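Toilet runs on and off all night

rstubbs54
Second floor toilet in our Culatwood rental refills every hour or so. New flapper in March, same thing.

Tullio_C
Fill valve. Swap it, $18.

caler_greg
Disagree – a bad fill valve won't drain the tank. Put dye in the tank and wait before you buy anything.

Tullio_C
It will if the level is set over the overflow tube.

rstubbs54
Level is an inch under. Dye test next.
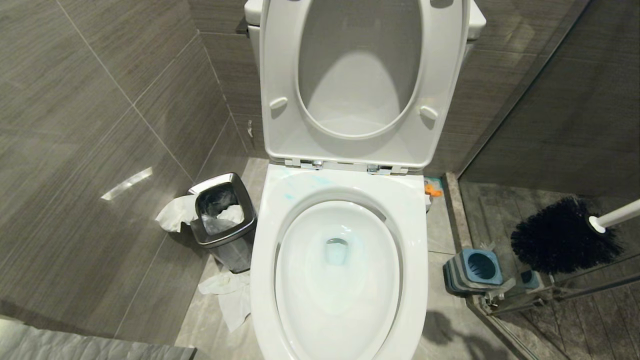
Bowl with the seat up, bluish water

caler_greg
Check the flush valve seat for grit.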